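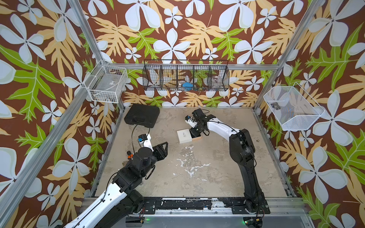

Imad Boutros
Bench lead and reluctant keeper of the equipment budget, Nimri

Pre-purchase checklist: second two-arm cell
Walked through in August, before anyone signs the Wostolico quote.

1. Enclosure posts and back rail - OK
Aluminium extrusion, dull and dependable. Buy the same again. The flowered wallpaper is not a line item and Samer Khoury may stop asking.

2. Table surface - WATCH
Smudges and streaks near the middle. Budget for a spare panel, 200.

3. Wiring at the arm bases - ACTION
Red and black wires hanging out at the front left. Wusimico wants 1,000 for a cable management package. I have seen cable ties. Price those first.

4. Arm cables - ACTION
The left one loops up near the black case. Clips go on the order, and the case goes on a shelf.

5. Wall baskets - OK
Cheapest thing in the cell and the only one with no service contract. Order 6.

6. Grippers - HOLD
Try on lidded cardboard boxes before we pay for the upgraded fingers. Dretisach offers a 2 year warranty, which excludes fingers.

Sign-off: I. Boutros. Countersignature pending, as is the money.

3 comments | 6 shares

Related
Leasing or buying: the Nimri spreadsheet
What the Wusimico quote leaves out
Spare parts we should have ordered

Home | Checklists | Budget | Contact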